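Good practice for a two-arm cell handling plugs and power strips?

Posted by benchrat_lou

Hi all, first post. I look after a small two-arm cell and I've been asked to write the house rules for tasks that involve plugs and power strips. Our old sheet came over from Pustton in April and it's 12 pages on fencing and speed limits, with one line on electrical stuff ("use caution"). Great, thanks!
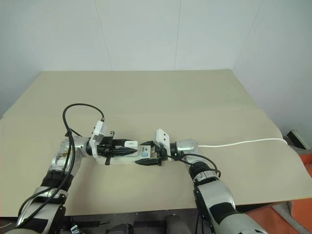
Both grippers at the strip, with the small white adapter between the fingers on the left.

My worry is the cord. I've always told people the strip has to be dead during arm work, but I'd like to write that in a way a new person can check on their own. Do you keep a separate rule for the cord, or lump it in with the strip? And does anyone set a limit on retries? Ours would happily go all day.

Kamil Tichý

I'd split it up. The strip's own switch doesn't count as off, so write "far end of the cord unplugged and in plain view of the operator." If you can't see that end from where you stand, walk over and look. We had the switch version at Oleo for ages and I never liked it – a finger can bump a switch.
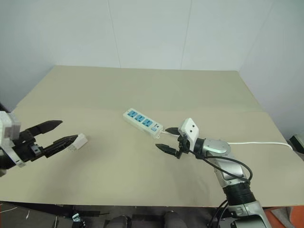 Plug held in the left gripper, cord going off to the right past the other one.

The cord gets its own line on our sheet. Route it away from both arms if you can, and if it has to pass near a gripper, that arm doesn't close until somebody has checked the gap. Same goes for the arm cables, so put those loops on the morning check.

On retries, we stop after 2 failed insertions and a person looks at the pins. Strips get swapped at 200 cycles, cracked or not. I'd also do your formal risk assessment on the whole task, plugs included, because the arm maker's paperwork won't cover what you're holding.

weldon_j

just use a dummy strip with the insides pulled out, problem solved. Lulteck did 1,000 runs that way

benchrat_lou

Thanks Kamil, I'm stealing the "plain view" wording! Weldon, I like the dummy idea for practice runs, but ours has to be a regular strip for the final checks. I'll take the draft to Omerović next week and see what they cross out.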